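Plalbridge and Tasholm Dog Walkers' Forum
Minutes of the open meeting, June 2019
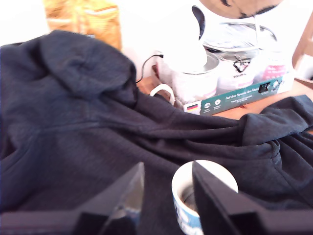
Navy hoodie

1. Last minutes
Agreed with one correction — the Steinbach footpath is shut to dogs in August only, not all summer.

2. Dog licence fees
The district's reply has finally come, and it is a proper reply with figures in it! Last year 644 dogs were licensed across both parishes. Of the fees collected, £308 went on bins and £288 on signs. Members were delighted to have this in writing after so many letters. It was asked why stray kennelling is paid for from a separate budget, and the secretary will write again to find out.

3. Off-lead field at Tasholm
Lovely news. The landowner is happy for us to use the lower field for a trial in August, mornings only. The gate needs a new latch and the gap by the stile needs wire. Plenty of hands went up for the work. One member worried about ground-nesting birds along the far hedge, so that strip will be roped off.

4. Vullska rescue kennels
A very warm letter was read out thanking us for the blankets. They are now full and would love foster homes, especially for older dogs. Two households offered on the spot (wonderful!) and forms are on the noticeboard.

5. Bins
The bin at the Plalbridge end of the river walk is still missing its lid. Reported again.

6. Any other business
Puppy classes are going brilliantly, with 22 on the waiting list. A second class was agreed, hall permitting. Please bring your own water bowls.

Next meeting in August, same hall.

Contact the secretary | © Plalbridge and Tasholm Dog Walkers' Forum | Back to top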